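Table Clearing Notes: a README

Hi, and welcome to the folder. I'm Abenezer Woldegiorgis, and I put this together in December 2019 after I got tired of answering the same emails about how the table sessions are set up and what the words in the logs mean. Read it once and you should be able to open any of the session files without writing to me (though you still can, I like mail).

What's in here

The folder covers one small subject: people putting things onto a table and taking things off it. Plates, jars, packets, little snacks, the stuff that ends up on any surface in any house. There are 51 sessions in this release. Each one has a written log, a list of the things used, and a notes file where I ramble. The notes files are uneven. Early on I wrote a whole page per session, and then by the end it's sometimes one line like "green plates again, fine."

The name of the collection is Driltent. It was the name of the folder on my old laptop and it stuck. Clornstead is the name of the room we use, or really the name of the building, but everybody says "in Clornstead" and means the room with the big white table. If you see CL in a log, it's that.

How the folder is laid out

logs/ has one text file per session, named by session number
things/ has the item lists, one per session, same numbers
notes/ has my notes, same numbers again
words.txt is the list of terms, please read it before the logs
old/ is old, leave it alone unless you enjoy my spelling

The numbers always match across folders. If they don't, that's a mistake and I'd love to hear about it.

The table and the things on it

I picked a white table on purpose. My first go at this was on a dark brown one and I could never tell a brown packet from the wood in bad light, so out it went. The white one is big, with rounded corners, and it has a curved outer edge that I've grown very fond of (no bruised hips!). The logs call that the long curve. The straighter edge is the near side, where the person usually is, and "far end" means the other end of the tabletop from there. I wish I'd settled on those words sooner, because in sessions 1 to 9 I wrote "top" and "bottom" and had to go back and fix every single one.

The plates are my favorites. They're green with a scalloped edge and a thin gold-colored rim, and I bought them at Kouris, a secondhand shop two streets over, for four dollars the lot. I wanted something with an outline you could describe in one word, and "scalloped" does the job nicely. They tend to live at the far end so the middle of the table stays free for whatever is being moved.
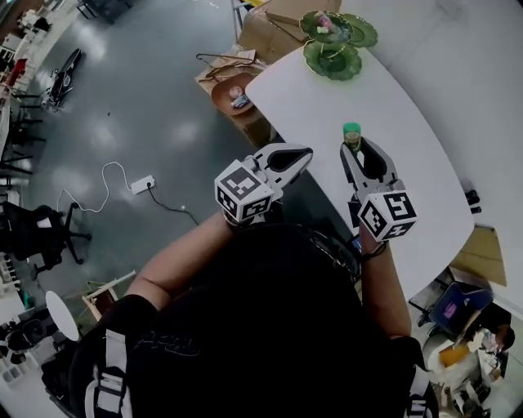 The green-lidded jar at the table, plates at the far end.

The jar turns up a lot too. In the lists it's "jar, green lid," with the body down as "yellowish-brown," and I never wrote what's in it, so don't go looking. I like it as a test of whether a log is any good, because it's small and it has two colors, and somebody skimming will write "green jar" and move on. Please don't write "green jar." The lid is green! I've corrected that one more than any other entry in the whole collection.

Boxes get their own line in the item lists even if nothing happens to them. That goes for cardboard, hangers, anything parked next to the table. I used to leave all that out on the theory that it wasn't part of the activity, and then Zivemura (our sister collection, same idea but with laundry) asked if they could borrow the lists to look at clutter, and I had nothing to give them. So now it all goes in. A hanger lying on a box is "hanger, brown, on box." A box with its flaps up or out is "box, open." Easy.

How a log reads

One line per move. The thing first, then where it was, then where it ended up. A made-up-looking but perfectly ordinary stretch goes like this:

jar, green lid / middle / far end
plate, green / far end / near side
packet, small / seat / middle

"Seat" trips people up. It covers any low seat or tray-like thing beside the table that has items sitting on it. I know a tray and a seat are different animals, but what matters for the log is that it's next to the table and holds stuff, and I wanted one short word.

If a thing gets picked up and put back in the same spot, it still gets a line, with the same place written twice. If it's moved a hair to one side, that's a nudge, and nudges go in the notes. I went back and forth on this for most of February and I'm still not in love with it, but at least it's the same in every session.

Small food items are written by color and rough shape only. So you'll find "pink and white, small" and "round, pinkish" and no guesses about flavor. Same rule for packets: colors and size, no contents. It makes for dull reading and I'm sorry, but two of us once spent a whole lunch arguing over whether something was a cookie and I don't want that in the data.

Things I know are wrong

Session 20 has two item lists. The second one is right. I kept the first because a couple of people had already used it.

A few logs say "plate" where they should say which plate. With three matching ones on the table at once that's a real pain, and all I can offer is that they're usually logged from left to right.

Stacks are a mess. A stack of flat cardboard counts as one thing in some sessions and several in others, depending on how I felt. If your work depends on stacks, use the notes and not the lists.

Colors near the green and blue border come and go. I see blue-grey where other people see plain grey. I've left whatever was written first.

Using it

Go ahead and use the logs, lists and notes for whatever you're working on. Mention Driltent somewhere so people can find the folder, and tell me if you publish something, I'd like to read it. If you add sessions of your own, please keep to words.txt, and start your numbers at 100 so we don't bump into each other.

Fixes are welcome as plain text, one per line, with the session number first. I batch them up and put them in whenever I have a free evening, so don't worry if yours takes a while to show up. The next thing on my list is splitting "seat" into two words, and after that the stacks.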